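Brerka Handling Project
Progress report to the Grimeren Fund, period ending August

Summary

The Homer cell lost part of the period to a gripper fault. Collection is running again at reduced speed. We are behind on the episode target and are asking to move the second milestone, with no change to the budget.

Where we stand

The plan called for 3,656 completed pick-and-place episodes by the end of August. We have 2,547. Of those, 2,000 were recorded before the fault and have been checked in full. The remainder came after the restart and are still being reviewed.

What went wrong

During an evening run the gripper closed when it had been told to stay open. The arm was low over the table at the time and the fingers caught the rim of a basket. The arm kept moving and dragged the basket until the operator hit the stop. There were no injuries. The basket was scrapped and one finger was bent at the tip.

We first blamed the controller software and spent too long on it. The real cause was a worn cable at the wrist. When the wrist turned past a certain angle the signal dropped out, and the gripper driver treated the lost signal as a close command. That default came with the driver and we had not changed it. We should have caught it at setup.

A second event happened while we were testing the repair — the fingers closed on an empty grasp with the arm parked. Nothing was touched, but it told us the new cable alone was not enough.

What we changed

The wrist cable has been replaced and rerouted with more slack. The driver now holds position on signal loss and stops the arm. Both fingers were replaced as a pair. Speed near the table is capped until the review is finished, and the operator keeps the stop button in hand during any run with baskets. The spare cable set is on order from Valdovinos.

Effect on the schedule

The speed cap is the main cost now. We would like to lift it once the post-restart episodes have been reviewed, provided there are no further signal drops in the logs. Milestone 2 should move back by one reporting period. The mixed-object basket work stays in scope, with the same toys and small containers as before.
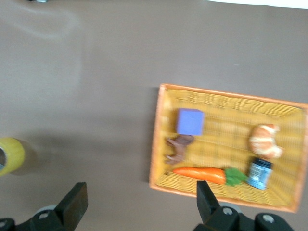

The log review comes first, and we will send the results to the fund before asking to raise the speed. If a drop shows up, the cap stays on and we will fit a different connector at the wrist. The repair was paid for out of the maintenance line, and the receipts are with the quarterly accounts.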